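Eltlow Building – Corridors and Services
Gallery 3: upper floor, building record

The upper floor of the Eltlow building is arranged along a single internal corridor, with offices and stores opening off it. This part of the record covers finishes, doors and overhead services in the circulation space. The rooms are held in separate galleries under their own door numbers.

The floor was last redecorated in October, when the walls were made good and painted by Morelli. Damage noted at that time has been closed on the register and is not repeated. Heights and pipe sizes are on drawing 783, revision 2, and should be read from there – nothing on this page is to scale. 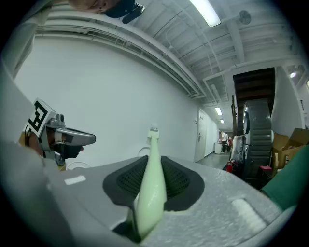 Services on this floor run exposed at high level. No suspended ceiling was fitted in the original works, and the later proposal by Flernent to add one was not taken up. The pipes, ducts and beams therefore remain open to view along the white ceiling, with a long fluorescent light and a round fitting among them and smaller lights further down the corridor. The plain white wall carries a white door with a dark handle. Doors are recorded by position and finish only; locks and hinges are listed in the door schedule.

Notes to the gallery

Lighting: fittings on the corridor circuit are controlled from the stair end. Replacement tubes are kept in the ground floor store. Any change of fitting type is to be entered on the lighting sheet before the old unit is disposed of.

Pipework: up to 70 mm nominal bore on the main runs. Labels follow the Gerar system, with flow direction marked at each branch. Lagging is inspected with the valves and has its own sheet.

Walls: matt white, two coats on sealed plaster. Touch-up paint is held under the same reference as the stairwell.

Doors: painted finish. Closers are adjusted yearly – see the door schedule for settings.

Record updated 30 June 2026.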